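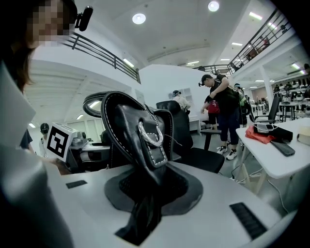

Black leather handbag, white topstitching, silver D-ring on front tab

Ulwood accessories mtg, August, minutes (Tyra typing, sorry for gaps)
Present: Ebbe Moen, Tyra Dahlgren, Beatriz Amaral, Vidar Dalen. Ingegerd Forsberg joined from item 2.

1. Last minutes. OK, no changes.

2. Black handbag
Beatriz likes the white stitching against the gloss, wants to keep it. Vidar worried it will yellow at the handle. Granström to be asked for a thread sample in off-white, same weight.
Handle: thickness agreed, stays rounded. Ingegerd wants it to stand up by itself on the shelf, Ebbe says thats a question for the core not the leather. Parked.
D-ring: polished silver stays. Brushed version dropped.
Price: Ebbe 89, Beatriz 71. Long discusion. Back in Sept with real costs from Bodden.

3. Lurkine order
11 bags asked for, 5 can go out this month. Vidar to call them re the rest. Dust bags not in yet.

4. Sample shelf
Tags missing again. Everyone to tag own samples before they go back up, name + date.

5. AOB
Ingegerd: leather care card text has the old adress on it. Tyra to fix.

Actions
Beatriz - Granström, thread
Ebbe - Bodden costs
Vidar - Lurkine call
Tyra - care card

Closed 11.50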